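Regras para a célula das toalhas, versão de dezembro

Passei boa parte de dezembro a reescrever as regras da nossa célula de dobragem na Garkarau. O documento antigo tinha 9 páginas e ninguém o abria. O novo tem 4 e está colado na porta do armário.

A primeira regra é sobre a pega. O tecido turco engana, tem pelo alto e a pinça pode fechar só nas argolas da superfície. Agora pedimos que os dois dedos apanhem a espessura toda do pano, com uma prega recolhida entre eles, e que a força seja a mínima que aguenta o peso. Quem quiser subir a força escreve o motivo na folha.

A segunda é sobre a face. Com toalhas de duas cores, o programa tem de saber qual delas fica para fora antes de começar a dobra. Parece óbvio, mas não estava escrito em lado nenhum e cada turno fazia à sua maneira.

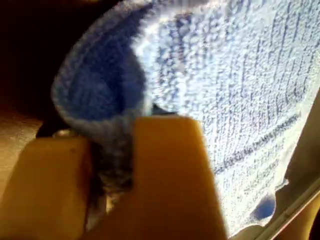 Toalha azul presa entre os dois dedos da pinça, com a face clara à direita e a mais escura na dobra.

A terceira regra deu mais discussão. A Sorcha Dolan queria proibir qualquer mão dentro da célula com o braço ligado, mesmo em velocidade reduzida. Eu achava exagerado para um pano. Fui reler o registo, encontrei a entrada 1382, em que alguém puxou uma toalha presa sem parar o ciclo, e mudei de opinião. Ficou assim: parar, confirmar a paragem no painel, só depois tirar o tecido.

Também passámos a limpar os dedos no início de cada turno. O cotão acumula-se depressa e altera o atrito. Pano seco, sem álcool, até a Nuttall nos responder sobre o material.

Falta tratar das costuras. Uma costura no meio da pega muda a espessura e ainda não sei que limite pôr. Se alguém de Drustadley já tiver isto resolvido, deixe nos comentários, por favor.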